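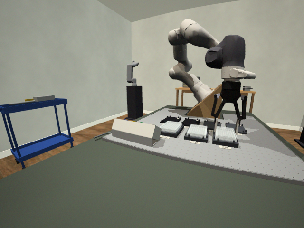
Progress report to the Clivden Fund
Project: Axon regrowth after spinal cord injury, second year
Prepared by the Adugna group, August

Thank you, once again, for your patience with our spring paperwork, and for the kind note that came with the last payment. It went up on the board by the coffee machine and it is still there. We are glad to be able to send you a fuller report this time, with a good deal of news in it and one or two disappointments.

You will remember that our question is a fairly simple one to ask. After an injury, nerve fibers in the spinal cord make a short attempt to grow and then stop. We want to know whether the support cells around the injury, the astrocytes, are sending a signal that tells them to stop, and whether that signal can be turned down for a while without doing harm.

Since the last report we have finished the first round of compound screening. We tested 1,479 compounds on cultured nerve cells grown together with astrocytes, and 41 of them gave longer fibers than the untreated cultures. We then repeated those 41 at three doses, with fresh cells and with the person measuring the fibers unaware of which culture was which. After that step, 9 remained. We had hoped for a few more, but the ones we have are steady from one batch of cells to the next, and we would much sooner carry a short list we trust.

Four of the 9 appear to act on the same pathway, the one we have been calling Fetero in our earlier reports. This was a real pleasure to see, as it fits with what our first-year data hinted at. We do want to be careful here - these are cells in a dish, and a dish has no scar, no blood supply and no immune system to speak of. Nothing in this report should be read as a treatment, and we say the same to the families who write to us.

The disappointment is the tissue slice work. Our partners at Brastivow moved buildings in the spring and their incubators were out of use for longer than anyone planned, so we have measurements from 309 slices and are behind where we meant to be. They are up and running again now, and we expect to catch up over the winter.

Spending is close to plan. We are a little under on travel and a little over on culture media, which went up in price twice, and we would like to ask your permission to move the travel money across to cover it.

Next we will test the 9 compounds in slices, starting with the Fetero four, and begin writing up the screen. We would be delighted to have any of you visit whenever it suits.

With warm thanks from all of us,
The Adugna group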